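Friday night, kettle on

The rain has settled in properly and I have my feet up at last, so I'll write this down before I talk myself into going to bed.
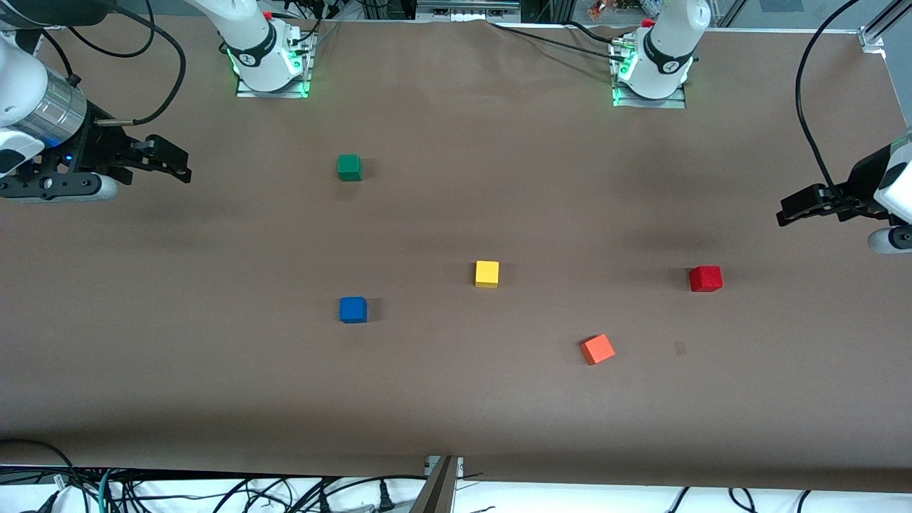 Little wooden cubes on brown paper.

Picked up the keys to the Tapia Street flat this morning, and oh, it is a lovely light flat, even under a grey sky! I had been worrying that I'd only fallen for it because I was tired of looking, but I walked in and felt the same as I did the first time. The kitchen window looks straight down the hill to the ferry and there's a lemon tree in the yard next door that hangs over our side, which I am choosing to take as an invitation.

The less lovely part of the day was the phone. Fomemel (the electricity people, a name I still can't say without sounding as if I've got a mouthful of toast) had me down as moving into number 113 when I am going to number 30, and it took 50 minutes on hold to put it right. The girl was very kind about it when I finally got through. She asked me for a meter reading and I had to go and stand on a bucket in the hall cupboard with a torch in my teeth. It reads 553, or it did at lunchtime, and I've written it here in case they lose it again.

Then on to Voreletti for paint. I meant to be sensible and buy white. I came home with a sort of buttery yellow for the kitchen and a sample pot of a green that looked like gum leaves in the shop and looks like pea soup on the wall. I'll give it another go in the morning light before I give up on it. Mum always said to leave a colour overnight, and she painted every room in that old house at least three times, so I suppose she knew.

Packing is going slowly. I did the bookshelf after tea, or I did half of it and then sat on the floor reading an old cookbook with flour stuck between the pages. There's a recipe for date loaf in my grandmother's handwriting that I'd forgotten all about, with "more butter" written up the side and underlined twice. I put it in my handbag and not in a box. I don't trust the boxes, I've already lost the scissors and the good tea towels to them.

I'll miss this place more than I let on. I stood at the back door for a while tonight listening to the rain on the laundry roof, and thought about how many Novembers I've stood there and grumbled about the gutters. The neighbour's cat came and sat on the step with me, soaked through and very pleased with herself.

Distudus are bringing the van at eight, if it isn't bucketing down. Must remember to defrost the freezer, and to ring about the spare key, and to take the curtains down from the back bedroom. The hem's gone on one of them, so I'll need to find my sewing tin as well.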